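The snack box

Posted by Ingvild Backlund
November

We moved the snacks out of the kitchen. I had been meaning to do it since summer, when I opened the cabinet over the stove and a bag of crackers fell on my head. That cabinet is 21 inches wide and very deep, and things that go to the back of it stay there. I found shrimp chips from last year behind the rice vinegar.

The old system was that whoever came home from the store pushed the new bags in on top of the old ones. Then somebody would want the curly fried chips and pull everything out onto the counter, and it would go back in worse than before. Sepehr gave up on the cabinet completely and started leaving his bags on the coffee table, so we had snacks in two places and couldn't find them in either.

I looked at baskets first. Moradi had a nice woven one, but crumbs get into anything woven and you can't wipe it out. Then I looked at a rolling cart, and we don't have the floor space for a cart. In the end I took the box with the green rim that had been holding winter hats, washed it, let it dry overnight and brought it to the living room. The hats are in a drawer now.

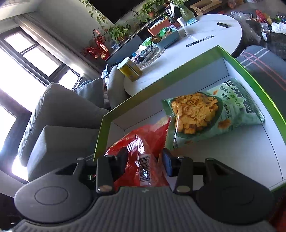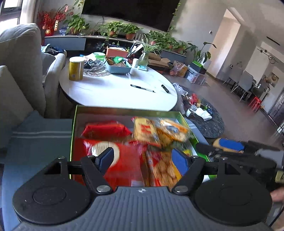 The green-rimmed box with snacks in it, and the white oval table behind.

The rules I settled on are simple. Bags stand up if they can. Anything that crushes goes on top. If a bag is already open it gets a clip and goes at the front, and it has to be finished before a new one of the same kind is opened. I bought a pack of 6 clips for this and I expect to lose most of them by spring.

I don't sort by flavor or by sweet and salty. I tried that the first evening and it was a waste of time, because the first person who goes looking for something mixes it all up again. What does help is keeping the big bags to one side and the small packets together. Big bags are mostly air. Squeeze them down a bit before they go in, but gently if they're chips.

Cookies in hard packages can go underneath everything. Round crackers can't. I learned this with a bag from Breseck that was mostly powder by the time we opened it. I put the powder on soup and it was fine.

Nuts and dried fruit stay out of the box. They have their own containers on the coffee table, and people take a few at a time anyway, so there's no point in digging for them.

The coffee table still needs work. I can wipe it clean after dinner and by breakfast it has pens on it again. I would like the pens to live in the TV cabinet, but then nobody will be able to find one when the phone rings. For now they stay. The houseplants are staying too. My mother thinks there are too many of them for one room, and she may be right, but they like the light in there and I like looking at them.

The kitchen cabinet has rice, noodles and cans in it now. I can see the back wall. I put the tall bottles on the left and wrote the date on the flour, and that was the end of the project as far as I was concerned. Next is the hall closet, and I'm not looking forward to it.

Comments

Yaneth Cárdenas
We keep ours in a drawer and my kids can hear it open from the yard. Does yours have a lid?

Ingvild Backlund
Yaneth, I leave it open. If it had a lid we would end up piling mail on it.

Hamidreza Taheri
Soup with cracker powder is good. Also try it on baked fish.

Touran Mohammadi
Which store has the curly chips? I used to get them at Onovwood but they stopped carrying them.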